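Teaching a Gripper to Tidy Your Desk: Tips From a Doubter
By Marlene Diekmann
Monday, August 18, 2025
20 shares | 5 comments

My brother-in-law Lutz swears that in a few years the desk will clear itself. I have my doubts. But I have now spent a good many evenings showing the job to a machine, or at least recording myself doing it with a pair of grippers you hold in your hands, and I've picked up some habits that may save you an evening or two. Half of them will also help if you never intend to let a robot near your pencils.

Clear the way before you start, but don't clear the desk. The advice that came with my Fladia pair said to begin with an empty surface and one object. Fine for the first night. After that you are teaching it to tidy a desk that is tidy already, and I can't see the use of that. Leave the mug out. Leave the pile of books with the pencil on top.

Decide where everything goes before you pick anything up. If you hover with a bottle in midair wondering about the drawer, the hovering goes into the recording along with everything else. I say it out loud first: bottle in the clear box, box to the back.

Take small bottles around the body and never by the cap. Pump tops turn under the pads, and a half-tightened one will dribble on your papers. Sideways is all right for carrying if the top is screwed down. Stand it up before you let go.

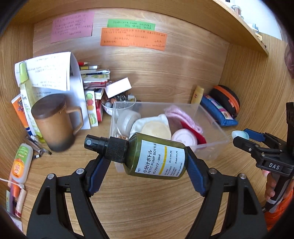 Go slower than you would with your fingers, though not so slow that it looks like a mime act. My first recordings were painfully careful, and Chrysoula Chatzigeorgiou at the Jedthorpe repair evening told me to throw them out. She was right, and I was cross for a week.

Use both hands only when both have something to do. One steadies the box, the other fills it. I kept letting my left wander off to fetch the next thing while the right was still putting the last one down, and that is how I knocked over a bowl of beads. Picking up beads with a gripper is a punishment. Sweep them into a dish by hand and start again.

Wipe the pads. Hand cream is the worst for this. A damp cloth and a drop of dish soap will do, then let them dry fully. Skip the alcohol wipes until you've read what your maker says about rubber.

Keep the bad takes apart from the good ones. A dropped lid isn't a disaster, but label it. Lutz put his all in one folder and then complained that the thing had learned to drop lids.

Don't believe the numbers too quickly. A seller at the October fair promised Lutz that 200 tries would be plenty for "general tidying." Another said 3000. Neither could tell me whose desk they had tried it on -- and when I asked to see one working on a shelf with paper notes stuck behind it, the subject changed.

Would I do it again? For one dull job that never changes, maybe. For a desk that looks different every morning, I still reach for a shoebox and do it myself in less time than it takes to charge the grippers. Waltraud Thiele has written to say her results are much better than mine. She has a very plain desk.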